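Open day at Pasamwood lab lets visitors watch a robot learn its way around a kitchen

ANDORA — Visitors filled the ground floor of the Zoson robotics lab in October for an open day that put household robots, and the software used to train them, in front of the public for the first time.

The lab sits at the back of the Pasamwood business park. It develops control software for two-armed robots meant for homes, care centers and small kitchens. Most of that work takes place in simulation, where a virtual robot moves around virtual rooms and handles ordinary objects such as plates and spoons.

Doors opened at 10 a.m. Groups were taken into a darkened meeting room, where staff ran a kitchen simulation on a wall screen. Visitors could follow the view from each of the robot's two grippers as well as a wider view that takes in both arms and the counter.

The kitchen used at the open day is one of 500 room layouts the lab keeps for training. Layouts differ in their counters, appliances, windows and wall decoration. Staff told visitors that details with nothing to do with the task, such as artwork or a skylight, are left in on purpose, so that the software gets used to seeing them and learns to pay attention to the objects it has been asked to handle.

Each task is run 1000 times with small changes in where things are placed. A spoon might start closer to a plate in one run and farther away in the next. A run ends when the task is done or when a time limit is reached, and the results are stored for the next round of training.

Several people asked why the views from the grippers looked tilted. Staff explained that the cameras turn with the wrists, so a wall can appear slanted or nearly upside down when an arm is raised. The software has to work out where it is from those views, along with readings from the arm joints.

Stills from the simulated kitchen, seen from the robot:
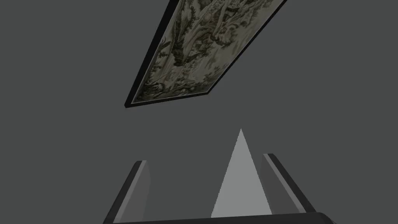
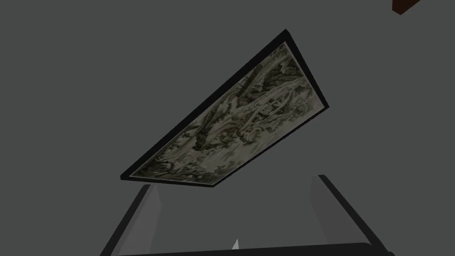
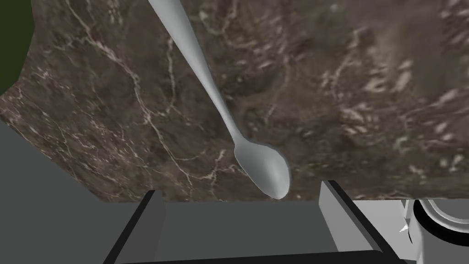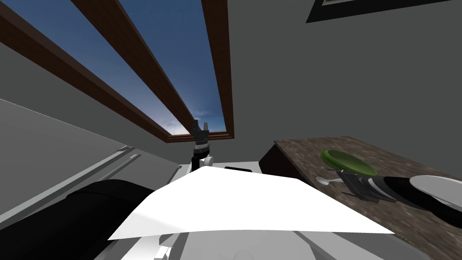 After the screen session, groups moved next door to the workshop, where a real two-armed robot was set up behind a low barrier. Its job was to pick up a plastic cup and set it down on a tray. Staff ran the demonstration at reduced speed and kept an emergency stop within reach. The robot missed the cup on its first try in one of the morning sessions and completed the move on the second.

Moving from simulation to a real machine remains the slow part of the work, the lab said. A virtual spoon always has the same weight and surface, while a real one can be greasy or bent, or can slide when touched. Thin objects that lie flat are among the hardest to pick up, and tasks with cutlery take longer to train than tasks with cups or boxes.

Children were given a turn at a table by the entrance, where they could open and close a gripper with a hand control and try to lift foam blocks. The line for the table ran out into the corridor for much of the morning. A second table was added after lunch.

The lab had planned for 100 visitors and printed passes for that number. The passes were gone before noon, and later arrivals were let in with a stamp on the hand. The screen sessions were shortened in the afternoon to fit in extra groups.

Mansour, a company that supplies kitchens to care centers, also had a stand at the event. It is working with Zoson on a trial kitchen with lower counters and wider spaces between cabinets, and showed floor plans for the room. The two companies expect to begin fitting it out next spring in a vacant unit at Pasamwood. Residents will be able to comment on the plans at the business park's front desk until the end of the year.

Zoson said it would hold another open day once the trial kitchen is in use. School groups that could not get a place this time can ask for a weekday visit through the lab's office. Visits last 90 minutes and are free, and children under 12 must come with an adult.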